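Workshop notebook, March – Irna chapel panels

Finished transcribing the 1702 register from the Estrella sisters. Hand is clear until page 75, then a second writer takes over with a smaller script. Copied her spellings as they stand.
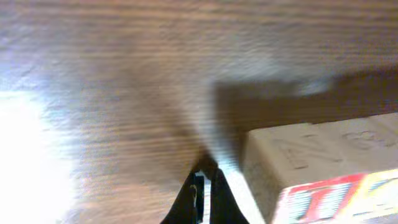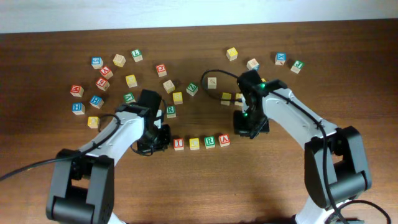
Panel 8 still runs long. Cut the paragraph on the school at Plurkside to two sentences and moved the founding letter up next to the habit and prayer book. Limit is 900 words for the whole wall – we are over.

Staltik sent the caption proofs at 4 p.m. The word "novice" is wrong in two places, should be "postulant". Marked and returned.

To do: ask Estrella for the loan form, check light levels for the letter.

We use cookies to improve your visit. Accept | Settings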